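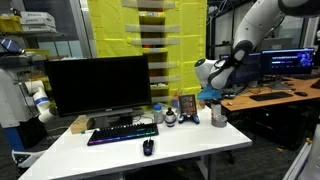

*Fig. 4 - Monitor, keyboard and mouse on a white desk, with the screen off.*

## Setting up your Novance Bright desk lamp

*Guide revised September 10, 2021*

Thank you for choosing the Bright. By now you should have the base clamped on and the arm standing up by itself, and if the arm is still drooping, please go back to the previous section and give the tension knob another turn or two before carrying on. The next part is the pleasant bit, where you find the right spot for the light and teach the lamp your favourite settings. Make yourself a cup of tea first if you like. There is no rush at all, and the lamp will wait for you quite happily.

### Placing the lamp

1. Switch your monitor off for the time being. Reflections are much easier to spot on a dark screen, and you will be hunting for them in a moment.
2. Swing the arm so that the head sits to one side of the screen. Right-handed people usually like the lamp on the left, so that the writing hand doesn't throw a shadow over the page, and left-handed people the other way about.
3. Plug the lead into the back of the base, then into the wall. You should hear a small click and the ring around the button will glow white.
4. Sit down in your usual chair, in your usual slouch (we all have one), and look at the screen. If you can see the lamp head shining back at you, tilt it down a little and look again.
5. Once you are happy, tighten the collar at the elbow with your fingers.

> **Note:** White and pale desktops throw back a good deal of light. If yours is one of these, start on brightness level 2 and work upwards over an evening or so - your eyes will soon tell you when to stop.

> **Caution:** Never tighten the collar with pliers or a spanner. It is only meant to be finger-tight and the thread will strip.

### Saving your settings

1. Touch the button to step through the brightness levels. There are 4 in all.
2. Slide your finger along the strip on the head to make the light warmer or cooler.
3. When you have something you like, hold the button until the ring blinks, then let go.

Your choice will be there the next time you switch on, even after a power cut. If the ring blinks red, the lamp hasn't saved anything, so wait 15 seconds and try again.

### If you have the Gora extension arm

The Gora arm gives you a longer reach and is lovely for wide desks, but it does put more strain on the clamp. Fit the second rubber pad before you swing the arm right out, and check the clamp every so often. Arms sold before May have a single pad in the bag. We will gladly post you another one if you write to us.

> **Caution:** Let the head cool before you fold the lamp away or wipe it down.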